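Saturday, late

Went in for the afternoon because the week got away from me. Solomiia was already there with the radio on. The arm had been left parked in a bad pose again, elbow nearly on the table, so the first ten minutes went to getting it home without scraping anything.

We are calling this task Surik, after nothing in particular. The arm has to go to a panel, take hold of the handle, shift the panel to the next square and let go. It sounds like very little. We want 900 demonstrations before anyone trains anything, and I have stopped telling people how many we have.

Started by hand guiding. You put the arm in its loose mode, hold it behind the wrist and walk it through the motion. My shoulders don't like it. The arm is light when it moves away from me and heavy when it comes back, and I think that shows in the recordings - the return is always slower and has a kink in it. Solomiia's are smoother. She stands closer and moves from the knees. I tried standing her way and bumped the table, so that one got thrown out.

After the break we changed over to the remote setup, which is the Killine controller with the Jullum software on the laptop. Bohdana wrote down the settings for us last month and I still had to message her. She answered in two minutes, on her day off. The scale was set too high. Every small twitch of my hand came out as a lurch at the other end. I brought it down and it was better, though now I run out of reach and have to press the clutch and start over in the middle of a move. I did six like that before I could do one without stopping.

The handle is the hard part. The opening between bar and edge is narrow and you have to come in square. From where I sit I can't judge the depth at all, so I went by the wrist view on the laptop for most of it. That view has its own problem, the shine on the panel. The ceiling light sits right on the finish and whites out a patch of it. I moved my chair twice before I remembered that my chair has nothing to do with it.

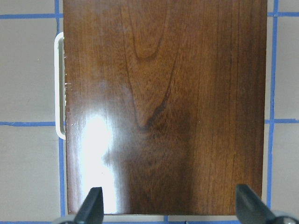 Wrist view, handle on the left, fingers still wide.

I like the grain on that panel. After a few hours of staring at it I could probably draw the long V from memory.

Did roughly two hours of remote work in all. Solomiia took over near the end and went straight for the handle with no hesitation, and I watched her hands to see what she does. She closes the fingers late. I close early and then correct, and I suppose the robot will learn to correct too if I keep feeding it that. I marked my worst ones for Bohdana to look at. She can decide.

Esteban still isn't copying to the big drive by itself. Started the copy manually at 6:40 and waited until the bar was past halfway, then left it.

Walked home. Wrist sore, the right one. Ate leftover soup standing up. Need to ask on the group thread who has the spare controller cable, and buy lightbulbs for the hall.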